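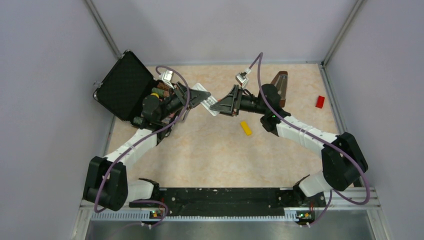

Fig. 3. Work surface with open case, card and two blocks.

Unit 3: Packing a small parts case

Clear the surface before the lid is raised. The lid should rest against a wall so that both hands stay free. In Fig. 3 the yellow block and the red block are still outside the case.

Flat items, such as the white card, are packed last and laid level. Cylinders go in lengthwise. Allow 30 minutes for the exercise and record the layout on sheet 303.

Kinddale Packing Notes, 10/20/23 | Contact: ext. 3755 | Back to top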